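News > Home & Living > Press releases

Print this page | E-mail this release

Bavora brings the rose mirror back for the holidays

24 November 2018 – You asked, and asked, and then asked again (my inbox has the bruises), so we're making the Etis vanity again! The white table and its round carved mirror go back on sale at Bavora today, and I couldn't be happier.
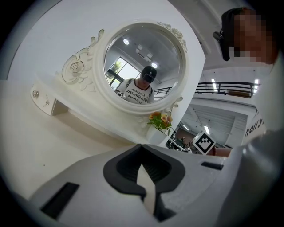
By the Bavora press desk

I'm a sucker for that mirror. It has scrolls and leaves all around and a big sculpted rose on the left side, and I put a pot of artificial flowers on the table under it, orangey peach ones, so there's a bit of color against all that white. The drawer has a small round silver knob, same as before.

We sold out of the first run in July, so this time we've ordered 242 sets from the Kristiansen workshop in Dronum. Table and mirror together are $966, and delivery is $86 wherever you live. Stores have them now, and online orders open this afternoon.

Press samples and price lists: write to the Bavora press desk.

E-mail this release | Print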